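4.2 Lids, plugs and other leftovers

I'll admit this was my favorite part of the study, and also the part that gave us the most trouble. When we asked the 50 households in Midura to bring us whatever was living in their catch-all drawer, I expected batteries and rubber bands. We got those, and plenty of pens, but we also got a whole class of things I started calling leftovers: parts that clearly belong to something else, where the something else didn't come along. Of the 3,327 items we logged, 361 ended up under that heading, and 168 of those were lids. So many lids! Esther Mrema, who did the first round of coding with me, had set up a category called "kitchen" and wanted to put them all in there. I wanted them kept apart, and we went back and forth on it for most of May.

My argument was that a lid without its container doesn't get treated like a kitchen thing anymore. People told us they had moved it to the drawer because it was in the way in the cupboard, and the move seems to matter. Once it's in the drawer it sits with the spare keys and the little plugs, and when people sort the drawer they sort it with those (a pattern Pollock also describes for single gloves, though in hallways). Esther's argument was that a lid is a lid, and that if I kept inventing categories we would end up with one per item. She had a point, so we settled on coding every leftover twice, once for what it was and once for where its owner finally put it.

The sorting itself was simple. Each person sat down at a table, we put out two items from their own drawer at a time, and they told us whether the two belonged together, and then where each one should go. We used pairs because in the pilot we had tipped the whole drawer out at once and people froze, or picked out the scissors and talked about the scissors. With two things on the table they talked about both. The sheets we wrote on were the standard Emano ones with the second page removed — we never needed the part about cost.

Pairs made of a lid and some kind of electrical part turned out to be the ones people talked about longest. I had picked them as an easy "no" to warm up with, a lid and a plug having nothing to do with each other. Plenty of people said yes anyway. They said both were "waiting for their other half", or some version of that, and one man put them in the same jar and told us the jar had been at home on his windowsill for years. A typical pair of this sort is shown in Figure 3.

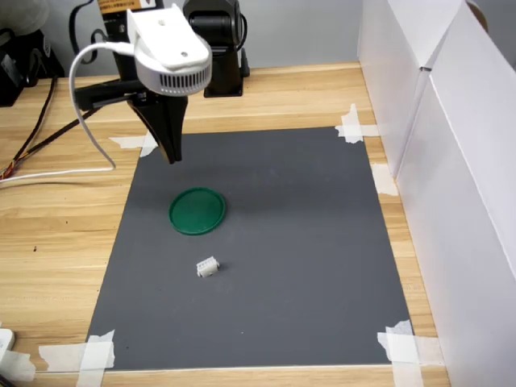

Figure 3. Lid-and-connector pair: round green lid and small white plastic connector on the gray mat.

The difference in size didn't seem to bother anyone. A lid is big and flat and a connector is a fiddly little block, and I had guessed people would split them by size if they split them by anything, the small stuff going into a tin and the flat stuff standing up at the back. Some did mention tins. Ainhoa Arroyo read through the transcripts afterward without knowing what I was hoping to find, and she marked size as a reason far less often than "I might need it", which was the phrase we heard for nearly everything, connectors most of all.

Throwing away was always allowed, and we said so at the start of each session. Lids went in the trash more easily than connectors did. I think that's partly because you can go and check the cupboard for the matching box, whereas with a connector you'd have to know what it was for, and most people didn't. The labeling exercise we borrowed from Skillitz, which asks for a name before a place, made this very plain: people wrote "lid" straight away and then sat there with the pen over the other tag. The names they came up with are taken up in 4.3.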